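Laundry corner check, front loader, unit 9
Checked 5/3/15
Building: Appiah House, ground floor

I love doing this one. A washer tells you so much if you give it ten minutes, and this corner gets better every time I come by. Same form as in December, with my comments after each item.

1. Floor level and clear for the door to swing: OK
Comment: Plenty of room for the full swing, and a basket can sit right up close. Smooth floors are great for mopping but they get slick, so please wipe up drips when you see them.

2. Machine steady, all four feet touching: OK
Comment: Pushed down on each corner, no rock at all. Big improvement on December!
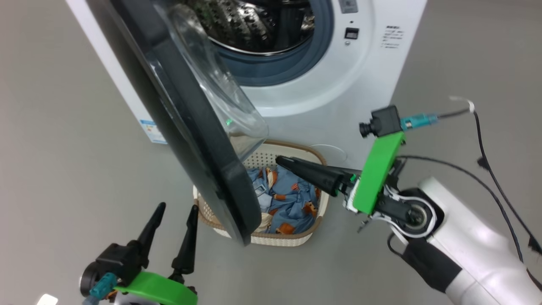
3. Supply hoses and shutoff valves: OK, one note
Comment: No bulges, no rust at the fittings. The cold valve is stiff. Work it open and shut a couple of times a month and it should loosen up. The Zamell hoses are good for a while yet, so leave them alone until the next full check.

4. Power cord and outlet: OK
Comment: Plugged straight into the wall, no extension cord. Thank you, whoever moved the Vudero dryer to its own outlet. I noticed and I was very happy.

5. Door seal: OK, clean weekly
Comment: Pull the fold back with your fingers and run a damp cloth all the way round, bottom last, where the lint and hair pins end up. I got one button and a lot of fluff. Leave the door open between loads so the seal can air out. 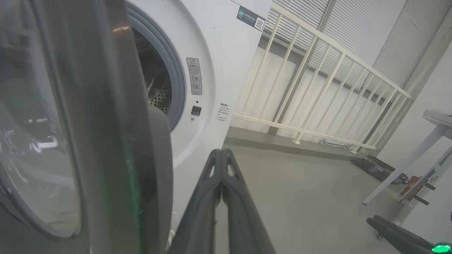

6. Warning labels in place and readable: OK
Comment: People skip this line and I wish they wouldn't. Labels get scrubbed off, peeled by bored kids, covered with tape. The caution triangle with its red outline is still up by the door opening, and so is the teal sticker with the QR code. The printed text is Chinese, so I'd like an English card on the wall as well, big type, nothing fancy.

7. Drum: OK
Comment: Spun it by hand, lovely and quiet. Ran a palm over the inside for burrs and found none. Check for coins before every load, please (I know, I know, but they do end up in there).

8. Door latch and lock: OK
Comment: Clicks shut the first time. Locked through a whole test cycle and let go nearly 200 seconds after the end, fine for this type.
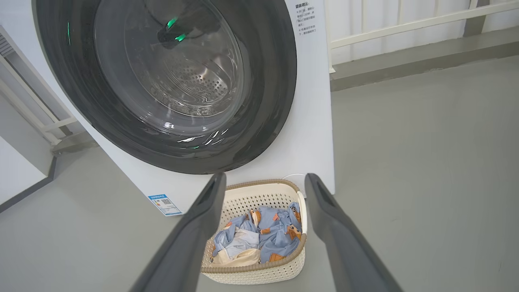
Altari Home Safety
Ground floor inspector

9. Basket and load habits: OK
Comment: The cream basket with the tan rim is a good size for this door, and the open sides let damp things breathe. Keep it on the floor and off the top of the washer, where it can walk off during a spin.

10. Drain filter: NEEDS WORK
Comment: The only miss today! Half full of lint. Put a towel down first, open it slowly, rinse, screw it back hand tight. Goes on the monthly list from now on.

Cycle counter at time of check: 966
Next full check: at 300 more cycles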